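Saltero Drusa 2 sampler review

Posted 23 Nov 2025

The Drusa 2 is a desktop sampler from Saltero, aimed at people who make beats from old records and want to do the chopping away from a computer. It replaces the first Drusa, which I owned for a long time and sold in September to help pay for this one. I have used the new model most evenings since it arrived, mainly for soul and jazz loops with drums on top, and have finished four tracks on it.

The box contains the sampler, a power supply, a USB cable and a printed quick start sheet. The full manual is a download. There is no memory card included, so you will need to buy one before you can save anything bigger than the small internal storage allows. I think a card should come with it at this price.

Build and layout

The case is metal on top and plastic underneath. It is heavier than the old one and stays put when you hit the pads. The pads are firmer too. Soft hits did not register well at first, and I had to change the pad curve in the settings menu from Normal to Light. After that they were fine. The old pads were looser and I still slightly prefer them for hi-hats.

Knobs are well spaced. The screen is small but sharp, and you can now see the whole waveform and zoom in without leaving the page. On the first Drusa you had to go through two menus to do that and it made fine chopping slow work. This change alone has saved me a lot of time.

Sampling

Inputs are a pair of line sockets on the back and one on the front. There is no phono input, so a turntable needs to go through a mixer or a preamp first. I run mine through an Okafor phono stage and the level is healthy with the gain at the halfway point. Recording starts when the signal passes a threshold that you set yourself, and it catches the start of a note cleanly as long as you don't set it too high.

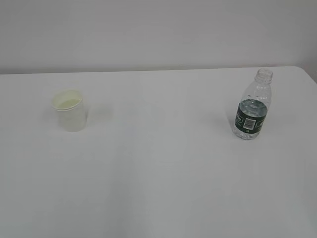 Automatic chopping works by looking for peaks. On drum breaks it gets nearly everything right. On strings and vocals it puts the markers in odd places and you will want to move them by hand. I took a string phrase from the end of a seventies soul ballad, let it chop automatically and got 14 slices, most of them useless. Doing it by hand took a few minutes and gave me what I was after.

Time stretching is much better than before. Slowing a vocal down a little sounds natural. Slow it down a lot and you get the usual grainy sound, which some people like on hip hop hooks anyway. Pitching up for the old sped-up soul effect is simple, with one knob, and you can link pitch and speed so that it behaves like a record played faster.

Effects and sequencing

There is a decent filter, a compressor, a delay, a reverb and a vinyl effect. The filter and compressor get used on everything I do. The vinyl effect adds crackle that repeats in an obvious way and I leave it off. You can only run two effects on a pad at once, and resampling is the way round that.

The sequencer is basic. Swing can be set per track, which I wanted on the old model and never got. Patterns can be chained into songs but you can't see the whole song on one screen, so keep a note of which pattern is your verse. I ended up exporting the separate parts and arranging them on the computer. Export is slow, roughly the length of the song for each part, and there is no way to cancel once it has started.

Problems

It froze on me twice, both times while loading a project with long samples. I lost some work the first time. A firmware update has come out since and it has not happened again, but I save more often now. The power supply has a short lead, and the sampler won't run from batteries.

Compared with the Tola

The obvious rival is the Tola, which I borrowed for a weekend. It has more effects and a better song mode, and it can run on batteries. Its pads are smaller and chopping takes more button presses. If you mostly play live, look at the Tola first. For digging through records and cutting them up at a desk, I would take the Drusa 2.

Owners of the first Drusa should know that old projects will load, but pad effects are not carried over and have to be set again.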